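Getting your single ready to send out

Quick one, written between takes. You've got a finished mix, now people need to hear it. This is how we did ours at Bustdale.

First, export. WAV, not MP3. Leave a bit of headroom and name the file properly, artist then title.

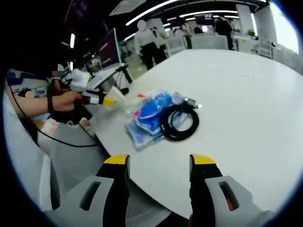 Then the artwork. Square, big, no tiny writing. Check it on your phone, if you cant read the title start again.

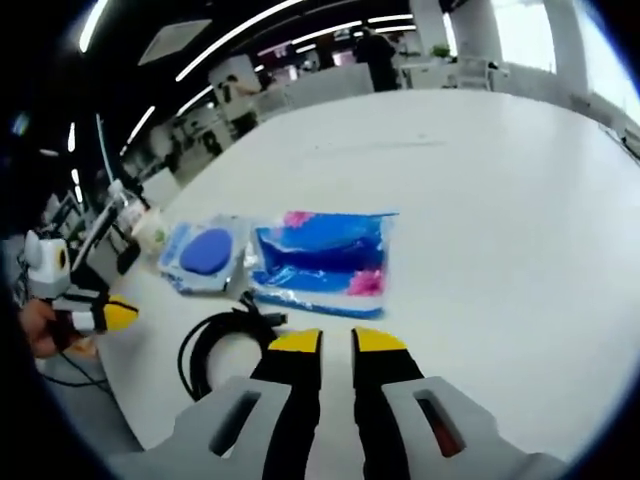

Upload to Zutex next. Takes ages on bad wifi so do it at a proper desk. A plain white table like this one will do, room for laptop and notes. Fill in every credit, songwriters too. Release date at least 2 weeks off.

Now the pitch. 70 words, tops. What it sounds like, where you're from, one link.
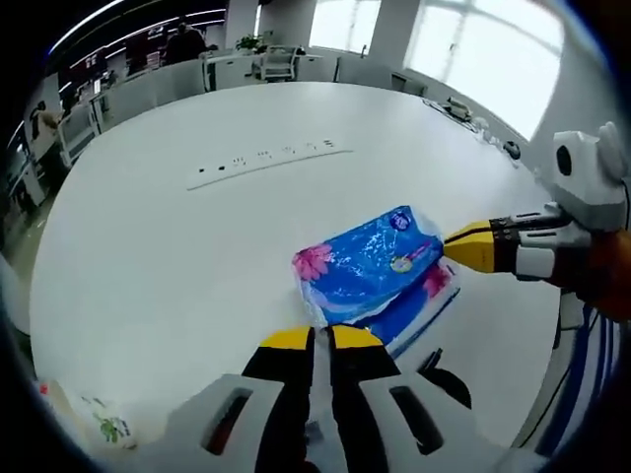
Send it to small blogs and local radio before the big playlists. We mailed Edero first, got 1,370 plays by July. Passing 1,000 felt massive tbh.

Keep a list of who replied. Chase once, then leave it.

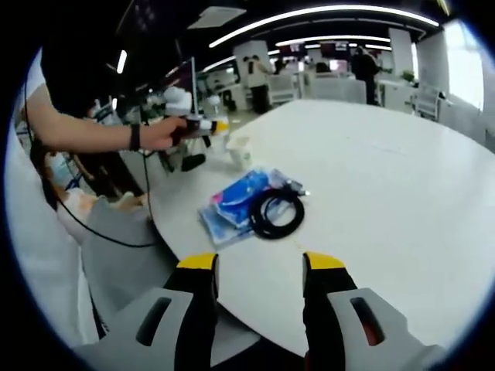
Coiled cable and a small cup on the table.

Last bit: back up the seperate stems. Two drives.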